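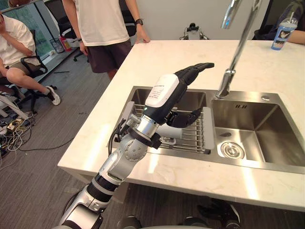
Palomino opens its Retham kitchen for hand-washing types

I've been wanting to tell you this one since January, so in it goes. Palomino, our little homewares outfit, is opening a full display kitchen at our Retham shop, and it's all about the washing-up (my favourite room, my least favourite chore!).

The heart of it is the Perley, an over-sink rack made of metal rods that spans one basin and leaves the other free. I'm Itzel Bautista, I look after the range, and I've had a Perley at home long enough to get bossy about it. Plates go on, mugs go on, the benchtop stays clear.

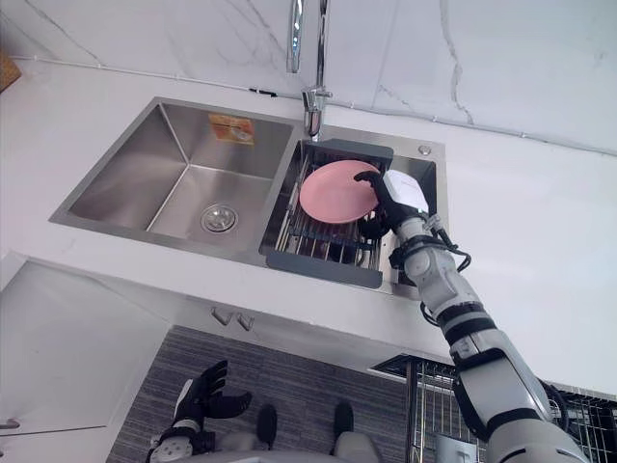

We've made 300 for the first run, in 2 sizes, and each one comes with a 60-day return if it doesn't suit your sink. Measure the basin before you come in, please – bring the number on your phone, on your arm, whatever works.

I got just as fussy about what's underfoot. You stand at a sink for ages, and I wanted carpet close by for cold mornings.
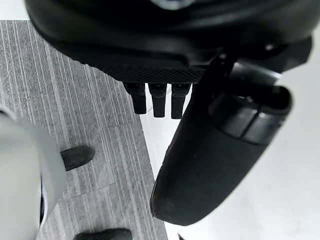

Grey carpet meets white floor.

The Lukdale mugs and plates launch alongside, in soft colours that look lovely left out to dry. Pop in for a cuppa and try the lot at the sink.

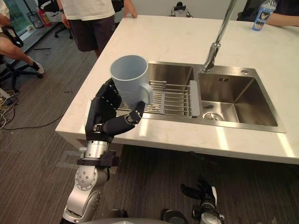
Edith Castaño reckons she'll never go back to a tea towel on the bench, and she'd like a second rack for the caravan.

Palomino, 438 Perley Road, Retham. Doors open at 9 am.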